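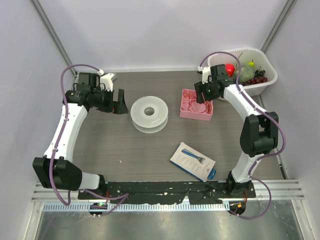 Tullcombe repair evenings get a second room and a longer night

29 January 2018

Anyone who has stood in line on the stairs at the Tullcombe repair evening with a toaster under one arm will be glad to hear that the wait should soon be shorter. The monthly get-together is taking over the room next door as well, and from now on the doors will stay open until nine, a full hour later than before.

The evenings began in October with a couple of borrowed tables and a kettle, and they have grown faster than the organizers dared hope. Nearly 500 items have come through so far, from bedside lamps and zippers to a much-loved accordion that needed two visits and a good deal of patience. Ettore Gatti, who started the whole thing after failing to find anyone to mend his mother's radio, is still a little surprised by it all.

"I thought we'd get a few neighbors and some broken chairs," he said. "Then people started driving over from Kuswood – and they brought cake, too, so of course we couldn't send them home."

The extra room will be given over to sewing and mending, which has been squeezed into a corner until now, and where the talk is often as good as the stitching. Electrical repairs will stay where they are, with Ottavio Marino again checking every plug and cord before anything goes home. He asks visitors to bring the power cord along with the appliance, and to please empty the crumbs out of toasters first.

A collection over the holidays raised $1,155, and that money will go toward thread, fuses, glue and two better work lamps. Greco, the hardware store on the square, is letting the group have screws and small parts at cost, and there is a jar by its register for anyone who would like to add a little more.

Repairs are free, though you may be asked to hold the flashlight. Each visitor can bring up to 2 items, and the last ones are taken in 90 minutes before closing.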